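4.2 Synchronizing head and wrist views

Each session in the Sial set is recorded by one head camera and by a camera on each hand-held gripper. The streams start at different moments and drop frames independently, so they have to be put on one clock before the policy can be trained on them. Earlier versions of our tooling used the file creation time of each stream as its start. This was good enough for slow reaching but poor for key presses, where contact is short and an offset of two or three frames moves the press to the wrong side of the action label.

The current version of Vurkik aligns the streams in two passes. The first pass matches angular velocity. For the head view we estimate the pose of each gripper from the fiducial cube mounted on it and differentiate the orientation. For the wrist view we use the output of visual-inertial odometry. The two signals are resampled to a common rate and cross-correlated over a window of 20 seconds, and the peak gives a coarse offset. The second pass refines this offset by minimizing the residual between the two position tracks, with the rigid transform from cube to lens held fixed at its calibrated value.

Two cases needed separate handling. When a cube is turned away from the head camera, the pose estimate becomes noisy before it is lost completely. We discard any pose with a reprojection error above a threshold and do not interpolate across gaps longer than 30 frames. The second case is the wide-angle wrist view at close range. A keyboard seen from a few inches away can fill much of the view and is strongly bent by the lens, which leaves few stable features on the table. Masking the gripper fingers and relying on the room behind the object gave a steadier track, although people moving in the background then have to be rejected as outliers – we use a standard robust loss for this.

Of the 853 recordings processed, 129 failed the first pass and were aligned by hand by Halyna Palamarchuk and Naheed Kazmi. Most of the failures were recordings in which the grippers barely rotated, so the correlation had no clear peak. Operators are now asked to twist both wrists before the first press. Figure 6 gives one view of each type from the keyboard task.
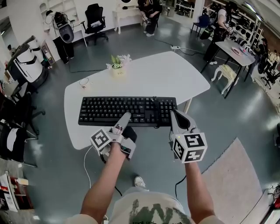
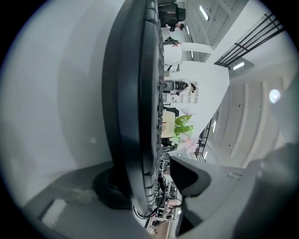 Figure 6. Keyboard task. First: head view, with a fiducial cube on each gripper. Second: view from a gripper camera, before lens correction.

4.3 Action labels

Labels are computed after alignment. An action is the relative pose of each gripper over the next eight steps, expressed in the current gripper frame, together with the finger opening.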